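Setmont Student Robotics Club - Set-up Guide
Section 6: Garment Folding with the Hand-Held Grippers

This section is for members who record folding for the first time. Please read it to the end before you take the grippers from the shelf.
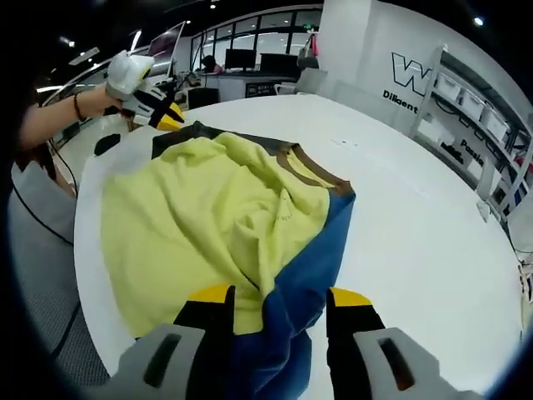 Two people can share one table, but only one person folds at a time. The club uses the Julau grippers for all cloth work. The older Okska pair is kept for blocks and cups, and its tips are too hard for thin fabric.

6.1 Before you start

1. Clear the table and wipe it. Crumbs and tape stick to the cloth and later to the tips.
2. Check that both finger tips are seated. Press each one with your thumb. It should not turn.
3. Squeeze and release each gripper 20 times. The movement must be smooth in both directions.
4. Lead the cable down from the table on the side of your weaker hand. Leave enough length that you can reach the far side of the garment.
5. Start the Corrigan logger on the club laptop and wait for two green marks, one for each gripper. If only one mark comes, unplug both grippers and begin again from step 3.

Note: Take off large rings and loose watches. A thin bracelet is allowed.

6.2 Recording a fold

1. Drop the garment on the table from the height of your elbow. Do not arrange it with your hands.
2. Say the garment number, then press Record.
3. Find two points on the edge and take them with the tips. Take only a little cloth. When you grab a thick bunch, the layers below come with it and the fold becomes crooked.
4. Lift, wait for one breath, and move slowly to the fold line.
5. Open both grippers fully before you move away. A half open finger often pulls the sleeve back.
6. Smooth the fold with the side of the fingers, and continue until the garment is flat and folded.
7. Press Stop. Put the grippers down with open fingers.

Note: A good take of a shirt is shorter than 17 seconds per fold. Jackets with panels in several colors need more time, and this is fine.

Caution: Do not pull on a cloth which is caught between the finger and the housing. Release the trigger, open the finger by hand and take the cloth out sideways.

Caution: Keep the cable away from your feet and from the chairs of other people. The room is used for desk work also during our sessions - please walk around the table, not behind the desks.

6.3 If a take goes wrong

When the garment falls to the floor, stop and mark the take as "dropped". Do not delete it. The vision group for the autumn competition uses these takes also.

When the logger shows error 13, the left and right clocks do not agree. Save what you have, close the logger and restart it. The takes before the error are usually good, but look at the last one.

6.4 After the session

Copy the takes to the club drive, in the folder with your team name. Wipe the tips with a dry cloth - no alcohol, it makes the pads slippery. Charging is described in Section 7.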